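# Can any of these things do chores yet, or are we all just watching videos?

**plemell_dave** wrote:

Starting a new thread so we stop wrecking the vacuum one. My question is simple. Is there a machine right now that can do a real household chore, start to finish, without somebody hovering over it? Floors don't count. I mean picking up, sorting, putting away.
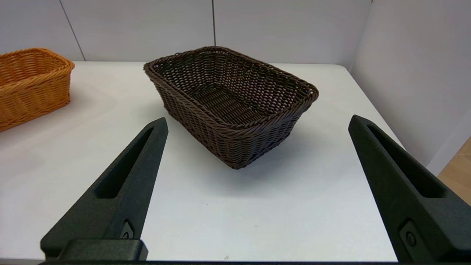

*Brown wicker basket, empty, between the fingers. The tan one is over on the left.*

My vote is "sort of, on a good day." I think moving an empty basket is within reach for a lot of these arms now. Moving a basket with my kids' stuff in it is a different sport. Curious where everybody else lands.

---

**dsawatzky** wrote:

Darlene here, hi all. I ran the back end of a small gift shop for years and I would have paid real money for something that handled baskets. We did gift baskets every fall and half the labor was just getting empties from the shelf to the table and lining them up so the ribbon people could work. Boring, boring, boring! If an arm can do that part and only that part, I'd call it a chore done. Why does it have to fold fitted sheets before anyone is impressed?

---

**torque_and_toast** wrote:

Because a shop pays somebody to do the whole job, Darlene. If I still need a person standing there for the ribbon, I've bought a very expensive way to slide baskets.

Also, wicker is mean. Look at that braided rim. It's a thick twisted thing, so the fingers are closing on bumps, and every basket off the pile is bumpy in a different spot. I build fixtures for a living and I'd much rather grab a plastic tote.

---

**plemell_dave** wrote:

See, I'd have said the opposite. Wicker gives a little. You can be off by a bit and it still squishes into place. A rigid tote that you hit wrong goes skating across the table.

---

**torque_and_toast** wrote:

It gives a little and then it gives a lot and then you've got a broken strand. Ask me about the 60 baskets my mother-in-law brought home from a craft fair. (Don't ask me.)

---

**B_Salinas** wrote:

I'm with torque on the whole-job thing but not on the wicker. I spent most of June helping at Cumero, which is a little packing outfit near me, while they tried out an arm for loading returns into bins. Grabbing wasn't what killed us. The corners did. If a box came in turned sideways or on a diagonal, the arm had to decide which way to come at it, and it would sit there thinking for so long that the guy next to it just reached over and did it himself.

So when I see a basket sitting with one corner pointed right at you, I get flashbacks. That's the hard version. Do you pinch the near rim? Go for a long side? Rotate the wrist first? A four-year-old doesn't even notice there's a question.

---

**dsawatzky** wrote:

A four-year-old would put it on her head, Bautista.

---

**B_Salinas** wrote:

Fair.

---

**quietgarage** wrote:

Long-time lurker. I think the room matters more than the hand. White table, plain light walls, dark basket. Of course you can find it! My laundry area is a brown basket on a brown shelf next to a brown dog. I tried one of the Pokow hobby arms on my own bench and it did fine until I turned on the lamp and everything got a second shadow. I spent 2 evenings on that and then put the lamp in a closet.

---

**torque_and_toast** wrote:

That's my whole point though. If you have to redo the house for the machine, it isn't doing your chores, you're doing its chores.

---

**dsawatzky** wrote:

We redid the kitchen for the dishwasher and I don't hear you complaining about that. Pipes, cabinet, everything. I'd clear off a table for it, no problem. I'd even paint the wall.

---

**plemell_dave** wrote:

OK, dishwasher is a good one, I have to give you that.

So what would people pay? My number is $400 for something that reliably picks up toys and drops them in a basket, and I don't care if it takes all night. For $2,000 it had better put the basket away too.

---

**B_Salinas** wrote:

All night is underrated. Slow is fine at home. At Cumero slow was the dealbreaker, but I'm asleep for eight hours, take your time.

---

**torque_and_toast** wrote:

Until it drops a toy truck at 3 a.m. I'll pay the $400 when it can do stairs.

---

**quietgarage** wrote:

My kids can't do stairs with a basket either. Anyway, if anyone wants the settings I used on the Pokow, message me, they're in a notebook somewhere and I'll dig it out this weekend.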